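Planning for Equipment, Session 4: What the Quote Leaves Out
3 min read

Last time we left the Flamstead group with a line reading "grippers, hand-held, 2" and a great deal of confidence. Tonight we price the rest of that line. Keep Narendra Mathur's worksheet open beside you and resist the urge to round down.

Start with the unit. A hand-held gripper is bought per hand, and folding work wants two hands. Anyone who budgets one per operator has budgeted for half a towel.

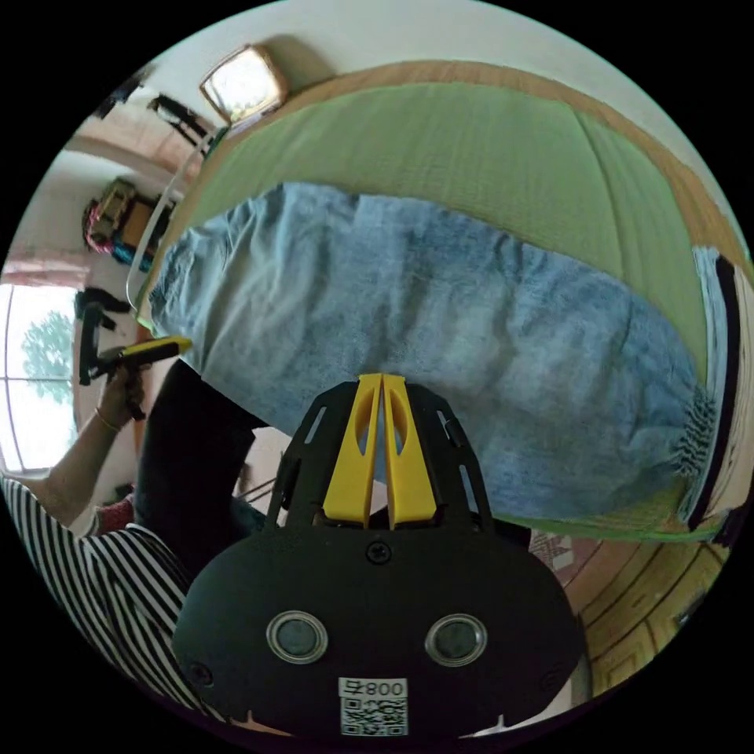 Fig. 1. Gripper fingers at the edge of a towel on a bed.

Now the small stuff. Fingers are a consumable, whatever the vendor calls them. The worksheet puts a pair of grippers at 2,526 and the first year of spares at 910, and every year somebody in this course deletes the 910 to make the total look friendlier. Vivek Malhotra did it in October. Ask him how that went, but buy him tea first.

Labels go in the budget too. Give each unit a number and a code you can scan, then write the number in the asset register on the day it arrives. Drorkirden kept theirs on a whiteboard, which was cleaned.

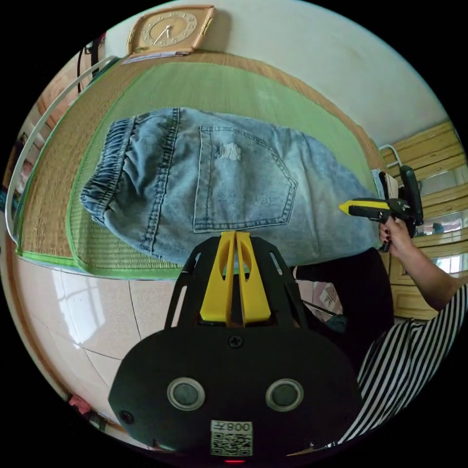

Then there is the cost of things to pick up. Soft goods get their own line: towels, jeans, blankets, in several weights. I allow 500 and have yet to see change from it. Shanti Rana argues that people can bring laundry from home. She may present this view to her own finance office.

For next session: redo the Flamstead sheet with 13 operators, spares included, and mark any figure you guessed. Pencil is fine.

Questions to Akash Sengar, course desk | © Trultamel | Back to top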